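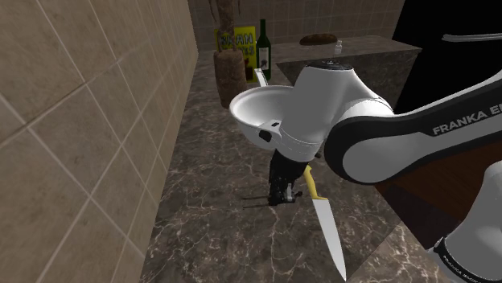

I have been meaning to write up the Udalov runs since July, and every time I sat down to do it I found one more thing to check first. So let me just tell you what I have, loose ends and all.

The question was a small one. If you train a grasping policy entirely in simulation and keep shuffling the textures on the walls, floor and counters, does it get better at picking out the thing it was asked for, or does it just learn to shrug at everything? Warrick Ngata has been on the side of shrugging for as long as I've known him, and I wanted very much to prove him wrong.

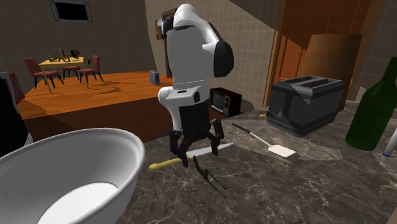 3 min read

The knife task is the one I kept coming back to. A knife on a counter is flat and thin, and the policy has to choose between the handle and the blade when both are within easy reach of the fingers. We scored a grasp as good only if it closed on the handle and held through the lift.

I trained on 2,954 demonstrations and tested on 600 fresh layouts. With fixed textures, the policy got a good grasp on 55 percent of them. With shuffled textures it gained 12 points, and I will admit I did a little dance in my kitchen — the real one, where the knives stay in a drawer.

Then Bogdan Zawadzka asked me to split the results by how cluttered the counter was. Nearly all of the gain came from the sparse layouts. Put a pan or a spatula close to the knife and the two policies were hard to tell apart, so Warrick gets to be partly right, and he has been very gracious about it (so far).

Next I want to try the same split with the wrist camera turned off. Swati, our older baseline, needs rerunning too, on the new layouts.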